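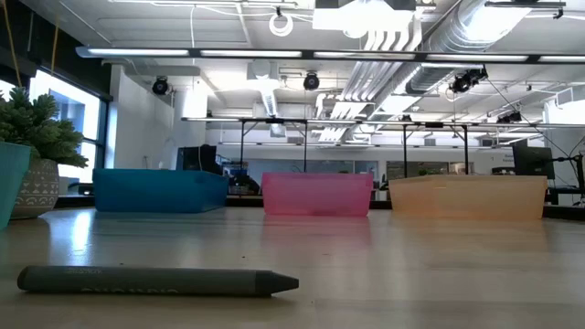
Course Materials > Workplace Organization > Unit 4 > Handout 4B: Bin Sorting at the Desk

Handout 4B. Bin sorting at the desk
Instructor: Anselmo Bermúdez. Revised February 4, 2005.

Read with Handout 4A (surface preparation). The exercise sheet is separate and is handed in at the end of the session.

1. Scope

Bin sorting is the assignment of small loose items to open containers according to a stated rule. This handout covers desk-scale sorting with shallow bins. Shelf systems and drawer inserts are covered in Unit 5.

2. Terms

Work area: the part of the tabletop nearest the seated person, where items are placed before sorting.
Bin row: the line of containers at the far side of the work area.
Rule: the written statement that decides which bin receives an item.
Residue: items the rule does not cover.

3. Layout

Place the bin row toward the far edge of the table. Leave a gap between neighboring bins wide enough for the fingers to grip either rim. Bins that touch tend to shift together when one is lifted, and the row then has to be reset.

Bins need not be square to the table edge. A slight turn does not affect reach at this scale. In the Paredes layout the outer bins are turned inward; in the Nudstead layout all are parallel. Either is accepted for the exercise.

Colored bins make the row readable without labels. Clear or tinted plastic also lets the contents be checked from the side. Opaque bins must be checked from above. On a glossy table, tinted plastic throws a colored reflection onto the surface in front of it, and small items of a similar color can be missed there during the final check.

4. Light

Daylight from a window is sufficient for most of the session. Note where the window reflection falls on the tabletop before starting. Pale items laid inside the reflection are hard to see. Move the work area sideways if required; do not move the bin row. Potted plants and other standing objects stay at the side of the table, clear of the reach path.

5. Rules

A rule must give one result for each item. "Writing tools left, fasteners middle, all else right" is a valid rule. "Useful things left" is not, as two people will apply it differently.

Mixed rules (color for some items, use for others) are permitted only if the order of tests is written down. A thick marker with a dark barrel fits a color rule and a use rule; the first test that applies decides the bin.

6. Procedure

a) Write the rule.
b) Place one item in the work area, lying flat, lengthwise to the table edge.
c) Apply the rule and move the item.
d) Repeat until the set is finished. The standard set is 30 items.
e) Record residue. Do not force it into a bin.

A set with 27 or more items correctly placed is a pass. Time is recorded but not graded.

7. Reading

Nuttall, Mervyn. Notes on Small Container Layout, section 11. Copy on reserve. The Ukby method in the appendix is not required until March.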